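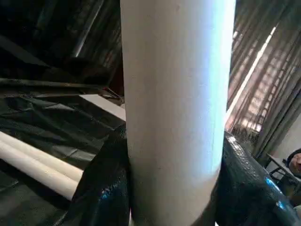
Gritgate Cell Planning Sheet: README

Status: working draft, second revision
Covers: equipment list, spending rules and open purchases for the tube handling cell
Last edited: September

Purpose

This folder holds the planning files for one single-arm cell that picks up white tubes, holds them upright and sets them down again. It is meant for whoever places the orders and whoever checks the invoices against them. It does not cover the control software, which has its own repository and its own README.

All amounts are in US dollars, before tax. Shipping is a separate column and should stay that way. The first revision mixed the two and the totals could not be matched to the quotes.

Files

equipment.csv: one row per item, with supplier, unit price, quantity, lead time and state
consumables.csv: finger coverings, plastic sheeting, tubes, tape, wipes
quotes/: supplier quotes as received, named by supplier and month
decisions.txt: short notes on what was chosen and what was turned down
spares.csv: parts to keep on the shelf once the cell is running

Fields in equipment.csv

item: plain name, no part number
part_no: the supplier's number, copied exactly
supplier: one of Drerkine, Reson, Cardoso, or "other"
unit_price: price on the latest valid quote
qty: whole units
lead_weeks: as quoted, blank if the supplier gave none
state: open, quoted, ordered, received, rejected
notes: free text, 255 characters at most (the purchasing system drops anything longer without a warning)

Budget

The hard limit for remaining equipment is 4000. The arm and its controller were paid for out of the previous budget and appear in equipment.csv with a unit_price of zero, so that the maintenance lines have something to point to. Do not read those rows as free items.

Any single purchase of more than 300 needs a written quote in quotes/ before its state can move to ordered. Smaller purchases need only a receipt. Splitting an order to stay below the threshold is not allowed, and rows with the same supplier and the same month will be added together when checked.

Open purchases

Gripper fingers, second set. Quoted by Drerkine and Reson. The Reson set opens wider and fits the tube diameter with clearance to spare. The Drerkine set needs an adapter plate, quoted separately. Compare the full cost of both, plate included.

Finger coverings. The current coverings are black and have a shiny, uneven surface. Glare in the wrist camera view is a known cost here, and a matte covering is preferred at equal price. Ask Cardoso for a sample before ordering a full pack.

Wrist camera, spare. Same model as the one fitted. A different model would mean repeating the mounting and calibration work, and no labor has been budgeted for that.

Work surface cover. Black plastic sheeting is cheap and gives good contrast with the tubes, but it wrinkles. A rigid black mat is listed as an alternative. It costs more up front and is replaced less often. State is open until a size is agreed.

Window shading. Sunlight changes the brightness of a tube from one side to the other. Blackout film is the lowest quote. Fixed lamps should be priced with it, as film alone leaves the cell too dim in late afternoon.

Not included

Building work, network cabling and operator time are charged elsewhere. Guarding is under review and has no row yet. When it gets one, the remaining limit will have to be raised or the camera spare postponed.

Known problems

The Cardoso quote lists prices by the pack and consumables.csv expects prices by the piece. Two rows are still in packs and are marked in the notes field. Lead times from Drerkine count from payment, while those from Reson count from order confirmation, so the lead_weeks column cannot be compared directly between them.

Changes

Revision 2: shipping moved to its own column, rejected items kept in the file with a reason, spares.csv added.
Revision 1: first list, taken from the original request.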